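Thread on cleaning and storing old devotional medals, as I get asked the same things every October when the parish fairs start and people come home with a tin of them.

I collect Catholic devotional medals, mostly cast brass and aluminium, mostly pilgrimage pieces. Nothing valuable. The whole collection would not pay for a set of tyres. But I've handled a fair number and I've ruined a few, so take this as advice from both sides.

First thing. Do not polish a brass medal before you have looked at it under a loupe. The lettering around the rim is the first thing to go and it's usually the only thing that tells you which shrine it came from.

I learned that on a medal from a lot I bought at the Ilton church hall sale. It had a dark crust on it, I used metal polish, and the last four letters of the inscription went with the crust. I still don't know where it's from.
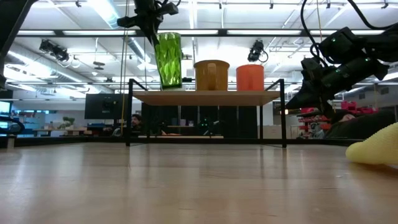

Drallon Medals
Collector and occasional seller, devotional medals and small religious metalwork

Second thing. Warm water, a drop of plain dish soap, a soft toothbrush. Brass and aluminium both cope with that. Rinse, pat dry, then leave it on a towel overnight.

Don't soak anything with enamel on it. Water gets under the edge of the enamel and lifts it. Wipe with a damp cotton bud and stop there.

Same for medals with a paper or cloth relic window on the back. Keep them dry. A dry brush around the rim is all they get from me.

Aluminium medals are lighter than people expect and a lot of sellers call them "silver tone" or just "silver". If it weighs next to nothing and has gone a dull grey, it's aluminium. If it has gone black in the recesses and it has some weight, look for a hallmark on the loop.

No hallmark doesn't mean it isn't silver. Plenty of small pieces were never marked. A jeweller can test it while you wait.

Vinegar and salt: no. Ketchup: no. Baking soda paste: no, it scratches. I get sent all three.

Green powdery spots on brass are a separate problem. Brush them off outside with a mask on, keep that medal away from the others, and check it again in a few weeks. If the spots come back, it needs someone who knows more than I do.
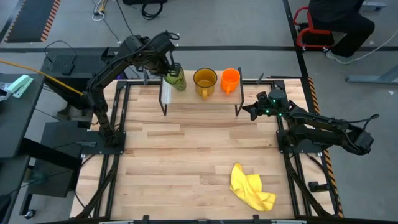

Storage. I used soft PVC coin flips for years because they were cheap. They go sticky and the stickiness gets onto the metal. If you have any, change them. The plastic smell when you open the album is the giveaway.

I now use archival paper envelopes, one medal each, with the details written on the envelope in pencil before the medal goes in. Writing on it afterwards presses the pencil into the face.

What I write: where I got it, what I paid, metal, size, both inscriptions exactly as they appear including the odd spellings. Then a catalogue number. I'm up to 2706, which includes the ones I've sold or swapped.

Keep the number even if the medal leaves. I reused numbers early on and there is a stretch of my notebook that I can't make sense of now.

Felt-lined boxes look nice but some felt tarnishes silver. Unbleached cotton is fine. Old cigar boxes are fine for aluminium, less good for anything else, as the wood gives off acids.

Prices, because that's the next question. An ordinary aluminium pilgrimage medal is a dollar or two. Ordinary brass, a bit more. I have paid $20 for one I really wanted and I thought about it for a week first.

The most I've seen asked locally was $800 for a boxed set at Stamov Auctions. It was passed in. Nice box, common medals.

If you inherit a rosary with medals wired onto it, leave them on. Somebody chose those and put them there in that order. Take photos, write down what you know about whose it was, and put the note in with it.

On blessed items: a lot of followers have asked whether it's all right to sell them. Practice varies and your own parish priest is the person to ask. I don't advertise anything as blessed and I don't charge extra for it.

Broken ones I don't throw out. Traditionally they're buried or melted down. Mine go in the garden bed by the back fence.

I've got a table at the Thomas Street swap meet on Monday, from 9 am. Bring your unidentified ones and I'll have a look, no charge. Please don't clean them first.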